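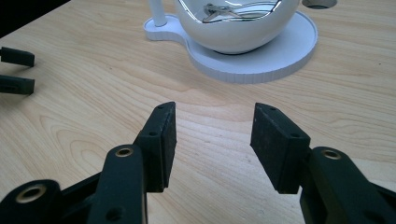 pale wood, wavy grain

Home | Diary | Garden | Older

December, 6 am. Couldn't sleep so up with the furniture tabs again. Still no decision on the patio set. Narndale have the corner sofa back in stock, the gray one, but delivery to Banance is $84 on top and they want somebody home all day for it. No thanks.

Measured the patio again. 70 inches from the back step to the drain cover, same as last time, no idea why I thought it would grow. So the big corner piece is out unless it sits over the drain. Which I said in October. And forgot. 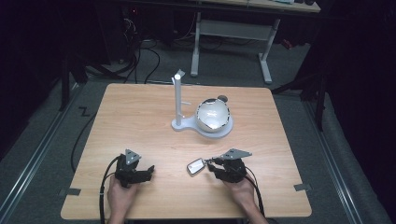 Two-seater and a pair of armchairs then. Or the bench with the storage box under the seat — I like that one more every time I look, but the lid is heavy in the pictures and my wrist is not what it was. Reviews say the hinges squeek after one winter. Reviews say all kinds of things. One lady gave it one star for arriving early.

Cushions. Left the old ones out in the rain again, both of the long ones, and the zip has gone on the striped one. Foam takes days to dry in the spare bath. New ones need to come off fast, no toggles, no ties, I won't do it at ten at night in slippers. Sovo do a clip kind, up to 12 colors, all of them beige as far as I can tell. Sent off for swatches.

Total for the Tanguy set with the cover and the low table came to $1038 in the cart. Closed the laptop. Opened it again after coffee, same number. Could do it without the table, use the old one, sand it down in spring and oil it. Have said that three springs running.

Also — cover for the grill has split down teh side. Tape for now.

Wind got up around lunch and took the parasol base cover over the fence. Went and got it back. Muddy knees.
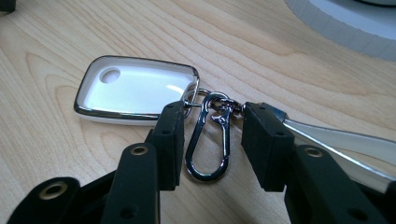 Tomorrow

Call Narndale, ask if pickup is free. Check if the bench fits through the side gate, measure WITH the latch on. Bring in the last two chairs. Bird feeder. Find the oil.

Back to top | Contact | Copyright, all diary pages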